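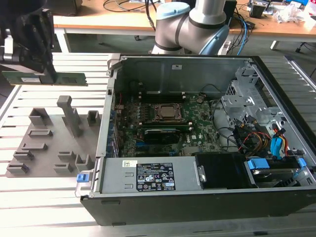 Photo: Hudlow Technical Center press set. Reuse permitted with credit.

Birkano demonstration

The Birkano demonstration was a public showing of robotic computer disassembly held at the Hudlow Technical Center on Apr 13, 2023, as part of the center's spring open day. It was organized by Prelier, a maker of automation equipment for the recycling trade, and used the company's Birkano work cell to handle memory modules from a used desktop computer. Prelier promoted the event as the first public run of a "fully autonomous" teardown line. The claim was disputed by several of the people who attended and was later dropped from the company's own materials.

The showing is mostly remembered for the argument that followed over what had been demonstrated. No independent measurement of the cell's performance was made on the day, and the figures in circulation come from Prelier or from notes kept by visitors.

Background

Prelier began work on Birkano after a contract with Thongsuk, a refurbishing business that buys retired office computers in bulk and resells the usable parts. Memory modules were picked as the first target. They are small and easy to sell, and they come out of a desktop machine without much force once the latches are open. Critics of the project have noted that this also makes them one of the easiest parts for a human worker to remove, and that the harder jobs in a refurbishing shop (stripped screws, glued covers, cases that have been bent in transit) were left out of the project from the start.

The center at Hudlow had hosted open days before, mainly for packaging and welding equipment. In January, it agreed to give Prelier the larger of its two demonstration rooms. The agreement reportedly let the company choose its own computers and its own schedule of runs. Thongsuk was listed as a supporter but did not supply staff for the day.

Setup

The Birkano cell shown to visitors was built on a slotted aluminum table. A desktop tower lay on its side with the panel off, so that the motherboard faced up and the arm could reach it from overhead. Next to the case was a gray 3D-printed plate with raised holders in several shapes, among them rows of low slotted blocks. The black gripper carried green memory modules between the case and the plate.

The computer was an ordinary one, with a Dell logo on its board and its power supply, drive cage and cabling still in place. Prelier made a good deal of this in its handout, saying that the arm had to work "in the clutter of a real machine." A cable did arc across part of the board. The side panel, however, had been taken off before visitors were let into the room, and the handout did not say who had done it or how long it took. The same is true of the position of the case on the table. A working line would need some means of opening each computer and setting it down where the arm could reach the board, and no such means was shown.

A second arm stood behind the table. It was described in the handout as "available for cooperative tasks," and no cooperative task appeared on the schedule.

Conduct of the demonstration

Visitors were admitted in groups of 13 and watched from behind a waist-high barrier. Each group saw a single cycle, in which the arm took hold of a module and moved it between the computer and the plate. Two screens beside the barrier showed views from the cell's cameras. The company's published schedule gave each group a slot long enough for two or three cycles, but according to visitor notes the extra time went to a spoken introduction.

An operator sat at a desk in the room throughout. Prelier stated that the operator was present for safety reasons and touched the controls only to start and stop the cell. Some visitors said they saw the operator's hands on the controls during the cycles themselves. The company did not release a log of operator inputs, which would have settled the question in a few minutes, and has not released one at the time of writing.

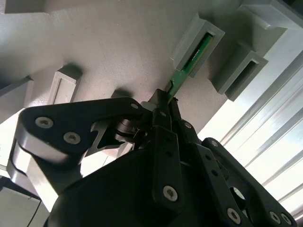 Slotting a module into the plate was treated by the company as the main technical result of the day. Prelier's argument was that picking up a module proves little, while putting it into a close-fitting opening requires the arm to know exactly how it is holding the part. There is something to this. The wrist camera, which looked along the gripper toward the plate, gave visitors their best view of it: the fingers pinched the lower end of the green board while its upper end sat inside a thick-walled holder, with the neighboring holder to the right standing empty. The holders are boxy and plainly made for the purpose, though, and they were fixed to a plate whose location the system could have been given in advance. Putting a part into a printed holder is also a different job from pressing it into a motherboard socket. Still pictures are of limited help here, because a module halfway into a slot looks much the same whether it is going in or coming out.

Claims and criticism

The press notice sent out before the open day said that Birkano had completed 395 module transfers in testing. It did not say how many had been attempted, and without that number the total means very little. A later version of the notice kept the figure and added the word "successful" in front of it. Asked for the number of attempts, the company replied that its testing was "ongoing."

A second figure, a cycle time of 54 seconds, appeared on a poster in the demonstration room. Visitors who timed the cycle themselves came away with longer times, and they did not agree with one another, in part because the poster failed to say when the clock started. If it started when the gripper closed on the module, the approach and the camera check were left out. Even taken at face value, the time compares poorly with hand work. Refurbishing staff who attended pointed out that a person with a little practice can have every module out of a desktop board well within that time.

Prelier's answer was that speed was never the goal and that the cell could run overnight with no one present. This was not tested at Hudlow, where the cell was attended at all times. It also sits awkwardly beside the company's earlier notice, which had given speed as a leading benefit.

The broadest complaint concerned the word "autonomous." As used in the handout, it seemed to cover anything the arm did between the operator's start and stop commands. Critics argued that a fixed program, a program corrected by cameras, and direct control by a person at a desk would all look alike from behind the barrier, and that the company had done nothing to help visitors tell them apart. Defenders of the event replied that open days are sales events and that no one attends expecting a laboratory report. Both sides appear to have had a point, although only one of them was selling equipment.

Attendance

The center gave attendance for the demonstration as 200. The number refers to tickets issued, and some tickets went to Prelier's own employees and to exhibitors from the other rooms. Group sessions in the afternoon were shortened, and the last one was called off. The center put this down to the schedule running behind. Accounts from visitors differ, with a few describing a pause during which staff worked inside the barrier. The company has said only that "routine adjustments" were made.

Aftermath

Prelier replaced "fully autonomous" with "assisted" in its sales literature a few months after the open day and gave no explanation for the change. Thongsuk continued to be named as a partner, but the refurbisher has not announced the purchase of a Birkano cell, and its own published description of its process still has memory being pulled by hand.

The Hudlow center changed its terms for exhibitors the following year. Companies showing robotic equipment must now post the number of attempts along with the number of completed runs, and must state in writing what any operator in the room is doing. The center did not mention Birkano when it announced the new terms. Prelier did not exhibit that year.

See also
Hudlow Technical Center
Thongsuk
Electronics refurbishing
Remote operation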